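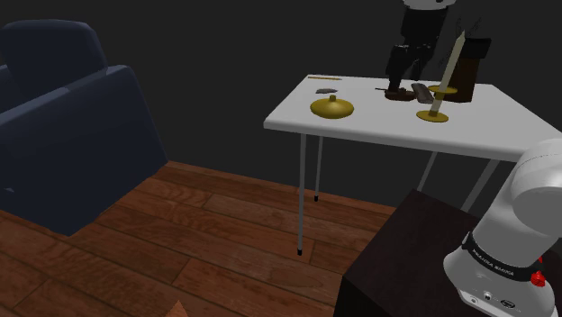 Dörte Grube thinks I should have asked people how they sleep before asking how much coffee they drink, and she's probably right. I only caught it after 14 surveys were already back, so those are missing that answer.

My project was about whether students at Hovland nap more in May than in the winter. I handed out 69 surveys and got 50 back, which I was pretty happy with! Most people said they nap after lunch — usually on the couch, hardly ever in bed — and they nap longer when exams are close. Two people wrote that they set three alarms and still miss them (same here).

The winter numbers come from memory, so I wouldn't trust them too much. If I did this again I'd have everyone keep a little sleep diary starting in the fall, and I'd put Dörte's question first. The blank survey is at the back of the report.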